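Chapter 2
The Small Breakfast: Setting Up, Plating, Clearing

In this chapter you will
Learn to lay out a work surface before you touch any food
Build a plate around bread and egg
Use lemon and avocado to brighten a rich dish
Begin clearing while you are still cooking

Key words: station, base, garnish, acid, staging tray, landing spot

Breakfast is a wonderful place to start cooking! The ingredients are few, the timing is short, and you get to eat your homework within minutes. It is also where most of us picked up our worst habits: the butter knife balanced on the edge of the sink, the toast going cold while we hunt for a plate, the lemon that rolled off somewhere behind the kettle. Chapter 1 dealt with heat and pans. We now move to the table, where a good breakfast gets put together.

Nanna Kárason ran the morning kitchen at the Derholm guesthouse for 16 years, and on a full morning she sent out 47 breakfasts from a table no longer than a door. Her rule for new cooks was short: "Set the table for the cook first, then for the guest." She meant that everything you are going to reach for should be out and in its place before the first egg is cracked. We call that arrangement a station, and you will build one in every chapter of this book.

A station for egg on toast needs very little. You want a cutting board, a plate, something to cut and lift with, the bread, and whatever fresh things will go alongside. Give each of them its own patch of table. A mat helps a great deal, partly for the crumbs and partly for the way it marks out your working area, so that the mail and the car keys stay off it.

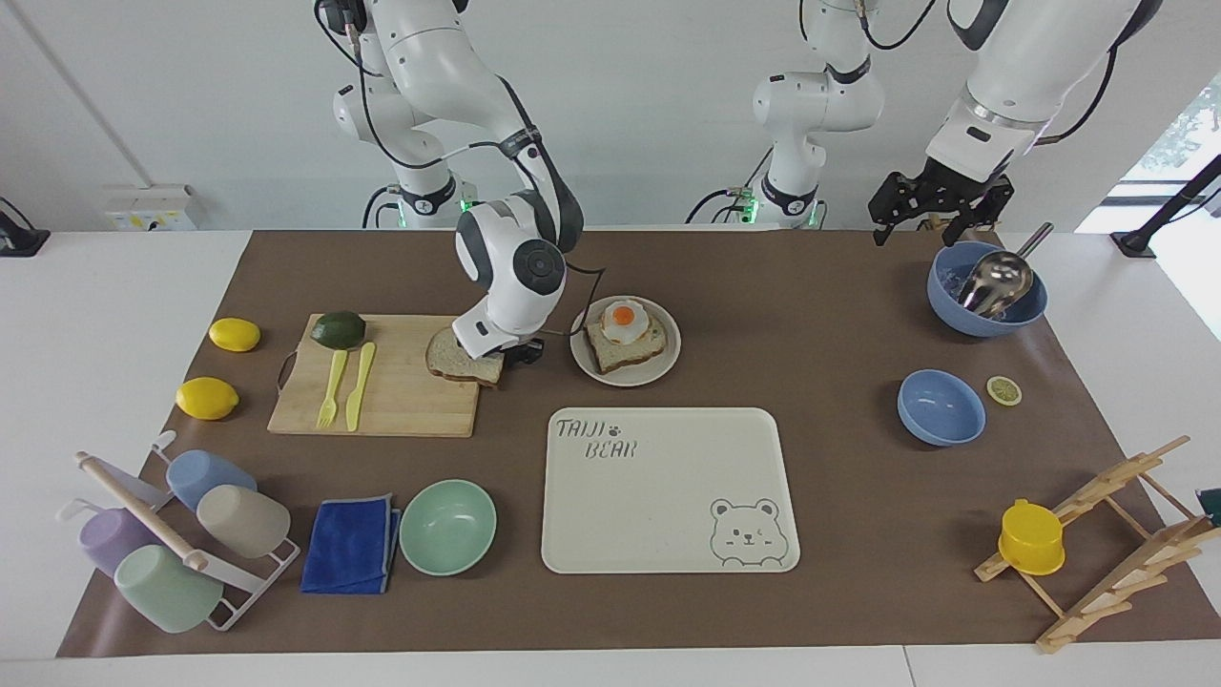 Figure 2.1. A breakfast station on a brown paper mat, with lemons, avocado, cutting board, plated egg on toast and tray.

Look at how the fresh ingredients sit close to the board in Figure 2.1, with the plate on the other side of it. Food travels one way across a station like this, from whole to cut to plated, and your hands soon learn the route. If you are left-handed you may like to flip the whole layout. Try it both ways before you decide (Salim Lema, who tested the recipes in this chapter, is right-handed and still works in the "wrong" direction very happily).

2.1 The base

Bread is the base of our first plate, and it has a real job to do. It has to hold up an egg, catch the yolk, and still have some bite at the end. Brown bread is lovely here, with plenty of flavor of its own. Cut it thick, toast it well, and get the egg on top while both are hot. A soft slice under a runny yolk turns to pudding quickly, so toast a little darker than you would for jam.

A flat plate shows the toast off nicely. A shallow bowl keeps the yolk from wandering. Use whichever you have clean.

2.2 The bright side

Egg yolk is rich, and so is avocado. Put the two together and you will want something sharp next to them, and that is where lemon comes in. Squeeze it over the avocado as soon as the flesh is cut; it slows the browning and wakes up the flavor at the same time. Start with half a lemon, taste, then add more. Tasting is the skill we are practicing, so please don't skip it!
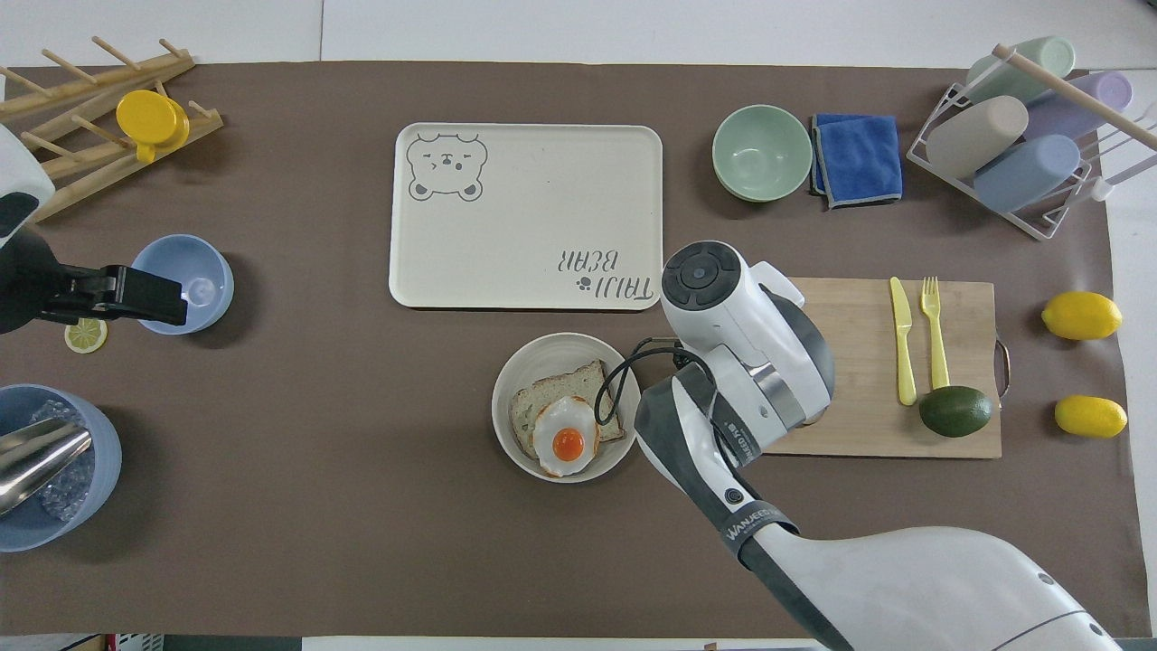 2.3 Landing spots

Every object that leaves the station needs somewhere to go, and the time to choose that place is before you begin. Cups go to the rack. Lids get a spot of their own, away from the cups. Keep a folded cloth within reach for spills, and leave a tray clear as a staging tray, where finished things can wait on their way to the table or the sink.

Activity 2A
Work with a partner. One of you lays out a station for egg on toast with avocado and lemon; the other puts the plate together without moving anything that isn't needed. Write down each time the second cook has to reach across the board. Swap roles, change the layout, and go again. Keep your notes for Section 2.4, where we plate for two.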